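Nurkex opens its demonstration floor: an afternoon with the utensil sorters

Visit report, October

The invitation promised "kitchen skills at scale," so I took the bus out to the Nurkex building expecting a kitchen. There was a table with a utensil caddy on it, and two robot arms being walked through the same chore until somebody was satisfied.
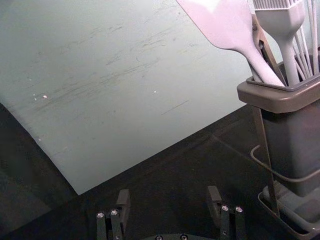

Gripper level, with the caddy on the right. The ladle is in the next one.
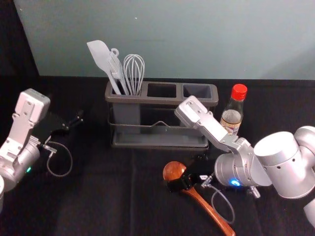 Halima Adebisi

The chore is putting utensils away. An operator steers the arms, the arms do it, the recording is saved as one example, and then everything gets laid out again. Our guide, Oluwatosin Jibrin, said the set stood at 2656 examples the morning we came. I asked how many of those had been thrown out. He said the number was what remained after throwing out, and that he didn't have the other figure with him.

Nobody on the tour got a straight reply about variety either. It was the same caddy for all 63 operator shifts so far, and the same black tabletop. Jibrin's view is that you hold the room steady and let the objects and starting positions change. Fine, but my own drawer at home has a potato masher in it that would jam any plan ever made, and I would like to see an example with one of those.

The wooden ladle took up most of our slot. Its handle is long, the arm had it up by the bowl, and a caddy compartment is a small target. Two attempts were made while I stood there. One was kept. The operator marked the other "hesitation," a tag I hadn't heard of, and I still don't know if hesitation is bad for the learner or only untidy.

They share a file format with a program called Prutum, which wants 200 examples per utensil before it will train on one. The whisk has 52. I asked whether whisks were harder and was told they were scheduled for later.

We were not shown a trained system doing any of this alone. It was on the printed program for 3:30, and at 3:30 there was coffee.

I'd go back if the 3:30 item happens. Parking is behind the building, entrance on the Ugwu side.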